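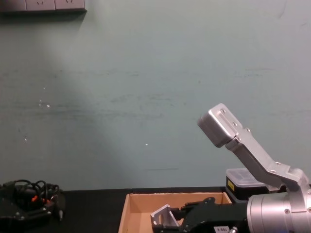 Ticket: Entry form for the Clarkthorpe bodybuilding show won't save my division
Status: Open, waiting on Skisico support
Opened: November 6, 2023

Hi team, and thank you for being so patient with me on the phone this morning!

I'm registering for the Clarkthorpe Classic through your entry portal, and every time I choose Masters Figure it flips back to Open Physique once I hit Save. I've tried it 3 times on my laptop and twice on my phone (my daughter's phone too, bless her), and it's the same each time. The federation number goes in fine, and so does my height -- it's only the division that won't stick.

What I've tried so far:
Cleared the browser history and logged back in. No change.
Took the Kandia Gym team code out of the club box. The division saved, but then I wasn't listed with my team.
Put the code back in. Straight back to Open Physique, with error 500 on the payment page. 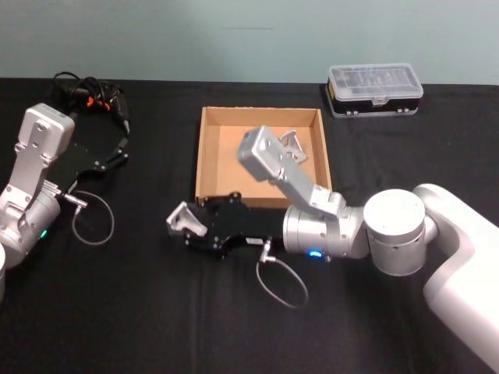 I did wonder whether the team code is still tied to the novice show in April, when our whole club went in under Physique. The Fuchs tanning booking is linked to the same entry as well, and it's showing me at number 26 in the men's queue, so I'd be grateful if you could fix that while you're in there.

I haven't paid yet -- I didn't want to be charged for 2 divisions. Happy to email the form over if that's easier for you.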